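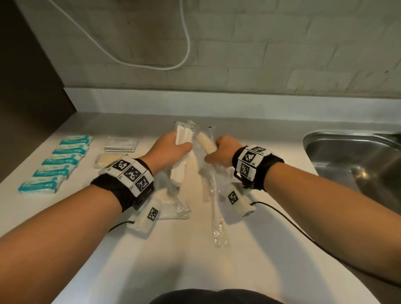
문의 제목: 손목 마커 밴드 착용 기준 관련
접수일: 2019-11-03
작성: Macario Espinoza (Mukstead 작업표준 담당)
상태: 처리 중

안녕하세요, Gikano 지원팀 여러분. 늘 꼼꼼히 답해 주셔서 고맙다는 말씀부터 드리고 싶어요. 욕실용품 정리 작업을 기록하다 보면 오른손 추적값이 자꾸 튀는데, 비닐 포장된 물건을 양손에 하나씩 들고 가까이 모을 때 유독 심합니다. 처음엔 비닐 반사를 의심해서 조명을 70%로 낮춰 봤는데 별 차이가 없더라고요.

그래서 Amini 작업지침 5항을 다시 읽어 봤습니다. 마커 면이 소매나 케이블에 가리지 않게 하라는 내용인데, 저희는 맨팔에 차니까 소매는 괜찮고, 손목 아래로 늘어지는 센서와 검은 케이블이 마음에 걸려요. 싱크대 옆이라 선이 상판 위로 길게 지나가는 것도 안전상 좋지 않겠지요?

답변 (Gikano 지원팀): 자세히 적어 주셔서 정말 큰 도움이 됐어요! 케이블은 팔꿈치 쪽으로 한 번 고정하시고, 밴드를 다시 찬 뒤에는 꼭 보정을 새로 해 주세요. 그래도 튀면 기록 파일 3개만 보내 주시겠어요?

추가: 고정하고 보정하니 한결 낫습니다. 파일은 오늘 안에 올릴게요.

댓글 7 · 공유 3

관련 글
Fondance 밴드 보정 순서
물가 작업 시 케이블 정리 기준
2월 작업지침 개정 안내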